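2025-02-07 | Deepika Kurup and Sheila Hulme
Filed under: Manuscripts & Collections
3 comments | 12 shares

4.2 Seal impressions in the Penrose letters

The Penrose correspondence, held at Dillgate, runs to 519 letters, most of them still with their envelopes. Red wax survives on many of the flaps. Where the impression is legible it shows a heron above a two-word motto, cut in reverse on a carnelian signet ring that came to the archive with the papers. Seven envelopes carry a second, smaller seal with no motto.

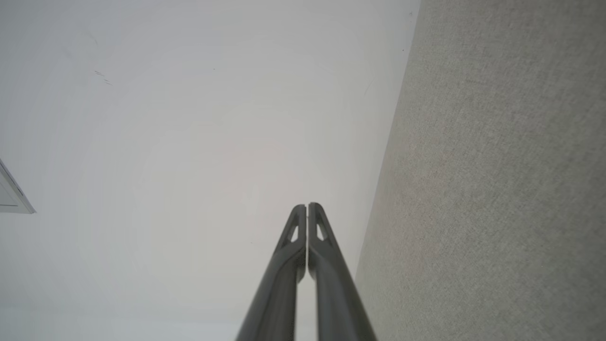 Figure 3. Gripper fingers, tips nearly touching.

The smaller seal is confined to letters posted in September, when Penrose was staying with his sister. We take it to be hers. Hulme's earlier handlist treats both as one matrix, but the heron faces left on the larger seal and right on the smaller.

Share (12)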